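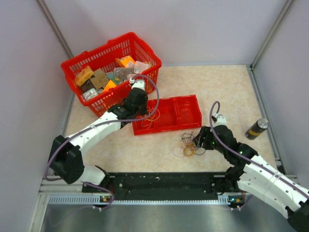

Plumgate: two-arm sorting stack for small mixed goods

Plumgate is the control and perception code we run on our two-arm cell at Mirnside. It covers the whole chain from camera frame to joint command, and it comes with the task files we use every day. The task most people ask us for is "bands and basket": loose rubber bands go into a compartment of the shallow red tray while packaged goods are handled in and out of a red shopping basket. Rubber bands are a wonderful problem! They tangle, they stretch, they have no fixed shape, and a planner that is perfectly happy with boxes falls to pieces the first time it meets a heap of them.

What is in the repository

plumgate/see - segmentation and grasp proposals from the fixed camera
plumgate/plan - motion planning for both arms, with a shared collision model
plumgate/run - the real-time loop, gripper control and the stop logic
tasks/ - task files in YAML, one per job
tools/ - calibration, log viewer, replay

Getting started

You need Linux, Python and a working driver for your arms. Run make setup, then copy config/cell.sample.yaml to config/cell.yaml and fill in the addresses of the two arms. Try everything in replay first:

plumgate replay tasks/bands_and_basket.yaml --log logs/demo

If the viewer opens and both arms follow the recorded path, you can move on to calibration.

Calibration

Both arms are bolted to a single rail, so the distance between their bases is written into cell.yaml and left alone. The camera is another matter. Run tools/calibrate after anyone has touched the mount, even lightly. The patterned mat used to confuse the corner finder; Nhàn Phí rewrote that part and it now copes well with marbled surfaces. Bare metal along the front edge can still throw bright spots, and a mask for that strip is on by default.

How the two arms share the space

Each arm gets its own planner, and a small arbiter passes out regions of the mat. An arm asks for a region, gets it or waits, and gives it back when the gripper has lifted clear. This lets one arm work at the basket while the other is down among the bands. The arbiter checks for clashes at 100 Hz, and the code is short enough to read over a cup of tea - please do, it is the part we are proudest of.

Cables are modelled as a fat tube around each link. It is crude. A cable that loops high over the basket may leave the tube, so keep slack tidy and leave the speed limit where it is until you have watched a few full runs.

Grasping bands

The band model does not try to find single loops. It scores the heap for places where closing the gripper is likely to catch something, goes down, closes, lifts, and looks again. If the lift shows nothing in the fingers it picks the next best place. After 21 failed tries the task stops and asks for help. You can change this with max_tries.

Known problems

- Cans lying on their side are sometimes labelled as standing. Issue 39 has the details and a half-finished fix by Matvii Tkachuk.
- Clear packaging gives poor depth. We fall back to the outline, and the grasp can land high.
- Dark bands are missed more often than yellow ones in low light.
- The log viewer eats memory on long runs.

Coming in version 2

Daryna Pasichnyk is working on handing an item from one gripper to the other, which should open up lots of new tasks. Petro Hutsuliak has a branch that swaps the YAML task files for plain Python. We would love people to try it and tell us what breaks.

Contributing

Small pull requests are very welcome, and so are logs of runs that went wrong. Attach the whole log folder and your cell.yaml. For anything that touches plumgate/run, ask Danylo Levchenko for a review, and expect him to test it on the cell before it is merged.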